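I keep too much on my kitchen table, and I have stopped thinking of that as a problem. Most advice on tidying says a clear surface is the goal. You put everything away, wipe down, and start fresh each time. I tried it for 60 days last winter and went back to my old ways in December.

My trouble with the clear table is that things put away don't get used. The pot I reach for most is the one I can see. When it lived in the bottom cupboard, behind the roasting pans, I made soup twice. Left out with its lid on, it gets used most evenings.

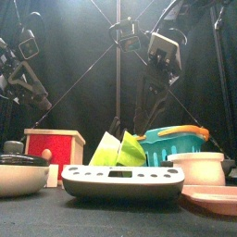

Small boxes and baskets are where I draw the line. One is useful, because string, matches and tape have to go somewhere. By the third you are storing things you should have thrown out. My friend Duygu Toprak disagrees and says a good box with a drawer is worth any amount of open space. She may be right about her own kitchen – it is twice the size of mine.

I do clear everything off now and then, usually before guests come. It looks nice for an evening. By breakfast the pot is back, then the basket, and I can find what I need again. I would sooner have a table that works than one that looks good when someone rings the bell.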